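**PRESSEMITTEILUNG**

# Reparatursiegel "Somia": Gurateck sieht viele offene Fragen

*Verbraucherverein hält die Angaben zum Wasserkocher "Liao" für dünn und fordert Einsicht in die Prüfunterlagen*

Seit Januar wirbt der Hausgerätehersteller Braltardale mit dem neuen Siegel "Somia" für die Reparierbarkeit seiner Kleingeräte. Der Verbraucherverein Gurateck hat sich die öffentlich zugänglichen Unterlagen angesehen und bleibt skeptisch. Wer das Siegel vergibt, wer prüft und was bei einem schlechten Ergebnis passiert, geht daraus nur in Teilen hervor. Vergeben wird es nach Angaben des Herstellers von einer Prüfstelle, die er selbst finanziert.

"Ein Siegel, das sich der Hersteller ausstellen lässt und auch bezahlt, kann trotzdem etwas taugen", sagt Kenza Morsy, Sprecherin von Gurateck. "Dann möchte ich aber das Prüfprotokoll lesen. Bisher haben wir einen Prospekt bekommen."

Der Prospekt nennt 6 Kriterien, darunter die Verfügbarkeit von Ersatzteilen und die "einfache Zugänglichkeit des Innenraums". Was einfach ist, steht nirgends. Eine Angabe zur Zeit, die das Öffnen höchstens dauern darf, fehlt ebenso wie eine Liste der zulässigen Werkzeuge. Ersatzteile will Braltardale zwei Jahre lang liefern, gerechnet ab Kaufdatum. Für Gurateck ist das eine merkwürdig kurze Frist bei einem Gerät, das als besonders langlebig verkauft wird.

Der Verein hat seine Mitglieder nach ihren Erfahrungen mit Kleingeräten gefragt und 596 Antworten ausgewertet. Repräsentativ ist das nicht, und Gurateck behauptet es auch nicht. In 200 Antworten heißt es, eine Reparatur sei schon am Öffnen des Gehäuses gescheitert. Ob ein Siegel daran etwas ändert, das über die Bauweise so wenig verrät, bezweifelt der Verein - zumal auch der Begriff "reparierbar" im Prospekt ohne Definition auskommt.

Rostyslav Chornovol betreut bei Gurateck die offene Werkstatt und hat den "Liao" zerlegt. Der Bodendeckel ist verklebt, die Rastnasen darunter brachen beim ersten Versuch ab. "Danach war der Schalter gut zu erreichen", so Chornovol. "Den Deckel konnte ich allerdings wegwerfen, und als Ersatzteil wird er nicht geführt."

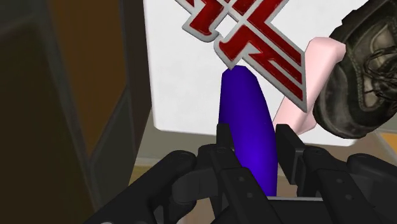
Gurateck fordert, dass das Siegel künftig die Art der Gehäuseverbindung nennt: verschraubt, gesteckt oder verklebt. Verdeckte Schrauben unter Gummifüßen oder Typenschildern sollen ebenfalls vermerkt werden. Wo kleine runde Schraubenköpfe offen auf der Oberfläche sitzen, wie im Bild an den schwarzen Fingergliedern, findet man die Verbindung wenigstens ohne langes Suchen. Ob sich die Schrauben auch mit üblichem Werkzeug lösen lassen, muss jemand prüfen und aufschreiben.

Braltardale hat auf eine schriftliche Anfrage geantwortet, die Kriterien würden "fortlaufend weiterentwickelt". Einen Termin nannte das Unternehmen nicht. Gurateck rät, sich beim Kauf vorerst nicht auf "Somia" zu verlassen und im Laden nach Ersatzteilliste und Lieferfrist zu fragen - am besten schriftlich.

**Pressekontakt**
Gurateck, Pressestelle
Kenza Morsy

Abdruck honorarfrei, Belegexemplar erbeten.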